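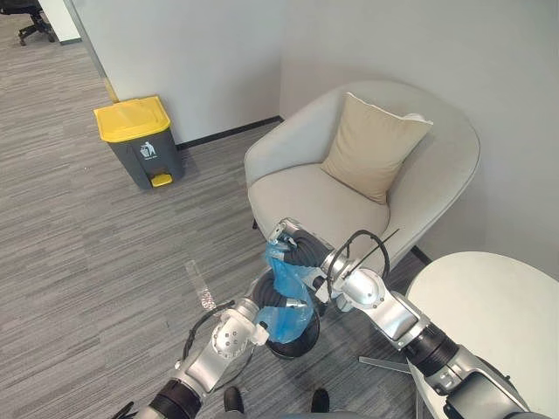
How often should the bag in a pedal bin be changed?
Change it when the contents reach the fill line, or at the end of each working week if they do not.

Widad Abou Jaoude
2022-11-24

Section 4. Waste points in seating corners

4.1 Scope

Section 4 covers pedal bins with hinged lids placed in carpeted seating corners. Desk bins and kitchen bins are covered in Section 5. The Zein bin has a capacity of 30 liters and takes a 40-liter Grirus bag. The extra capacity forms the fold over the rim.

4.2 Placing the bin

1. Set the bin against the wall with the pedal facing into the room.
2. Leave a hand's width between the bin and any armchair. Upholstery in a pale fabric marks easily where a lid or rim rubs against it.
3. Keep the bin out of the path between the table and the partition opening.
4. Press the pedal fully and check that the lid opens without touching the wall. If it touches, move the bin forward 2 inches and repeat.

Note: On carpet the bin may rock when the pedal is pressed. Fit the rubber base ring (Trendport part 669).

4.3 Fitting a new bag

1. Take one bag from the roll and tear along the perforation.
2. Rub the open end between finger and thumb until the layers separate.
3. Hold the mouth of the bag open with both hands and shake once to let air in. Do this clear of the table.
4. Raise the lid by hand until it stays up.
5. Lower the bag into the bin and push the bottom seam down to the base.
6. Fold the top edge over the rim on all sides.
7. Press out trapped air along the inside wall.
8. Close the lid. No more than a narrow band of bag should show below it.

Caution: Do not hold the lid open with the pedal while both hands are inside the bin. The lid drops when the foot moves.

4.4 Removing a full bag

1. Lift the folded edge off the rim, starting at the back.
2. Gather the edge and twist it closed before lifting.
3. Lift straight up. If the bag sticks, tilt the bin slightly and let air in down one side.
4. Tie the neck and carry the bag out directly. Do not rest it on the chair, the cushion or the carpet.

Caution: Bags that have held cups may leak at the seam. Place a second bag underneath before crossing the carpet.

4.5 Carpet and table

Blot spills on the carpet with a dry cloth, working inward from the edge. Do not scrub. White tabletops are wiped with Sokier neutral cleaner, diluted as stated on the bottle. The dilution table was revised in September; discard older copies.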